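4. Setting up your first shelf in Clulleo

Now the fun part! You have Clulleo installed, you have signed in, and you are looking at a blank library. By the end of this section you will have a working seed catalog with your first packets in it, and (if you are anything like me) you will be hunting through kitchen drawers for more.

Before you start

Have a small handful of seed packets next to you. Ten or so is plenty. People who begin with the whole shoebox tend to get tired around packet 40 and leave the rest for next winter.

4.1 Create the shelf

1. Open the Library tab and choose New Shelf.
2. Type a name. Short names are easier to read on a phone, so "Beans" works better than "Beans from the back garden and trades."
3. Pick a sort order. Sow Date is the default and I love it, but Variety is handy if you trade a lot.
4. Choose Save. The shelf shows up in the left column.

Note: A shelf holds up to 1,000 packets. If you go past that, Clulleo starts a second shelf with the same name and a "2" after it. You can rename it whenever you like.

4.2 Add a packet

1. Open your shelf and choose Add Packet.
2. Enter the variety name the way it is printed on the packet, odd spellings included. Search is forgiving and will find it either way.
3. Enter the year packed. If you saved the seed yourself, use the year you picked it.
4. Under Source, choose Bought, Traded or Saved.
5. Fill in Days to Harvest. My Dandau bush beans say 73, and that one little number is what makes the planting calendar in section 6 so good — please don't skip it!
6. Choose Save, or Save and Add Another to keep going.

Caution: Changing the year packed on an existing entry clears its germination tests. Write them down first, or use Duplicate and edit the copy.

4.3 Record a germination test

Fold ten seeds into a damp paper towel, slip it into a bag and put it somewhere warm. Then:

1. Open the packet and choose Tests, then Start Test.
2. Set the reminder. I use 14 days for peppers and less for anything in the cabbage family.
3. When the reminder pops up, enter how many seeds sprouted. Clulleo works out the percentage and colors the packet green, yellow or red.

Note: Red doesn't mean throw it away. Sow thicker and see what comes up. Vija Avotiņš, who wrote the Latvian translation of this guide, got a lovely row of Dogar dill from a packet marked red.

4.4 Bring in an old list

If you already keep a spreadsheet, choose Import on the Library tab and pick your file. The first row must hold the column names. Clulleo shows you a preview, and nothing is saved until you choose Accept.

Caution: Import does not look for duplicates. Running the same file twice gives you everything twice. Undo Import stays on the Library tab until you close the app.

Lists exported from Komdale come in with the dates as day and month swapped. Tick Swap Dates in the preview and check one packet you know well before you accept. A June sowing that lands in some other month is the giveaway.
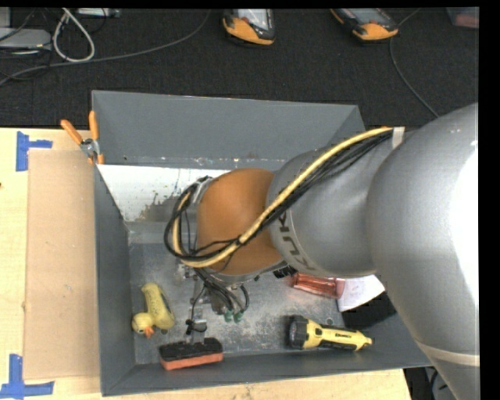
Once the dates look right, choose Accept and give it a moment, as long lists take a little while to load. Your packets arrive on a shelf called Imported, and from there you can drag them wherever they belong. Section 5 covers labels, including the tiny ones that fit on plant stakes!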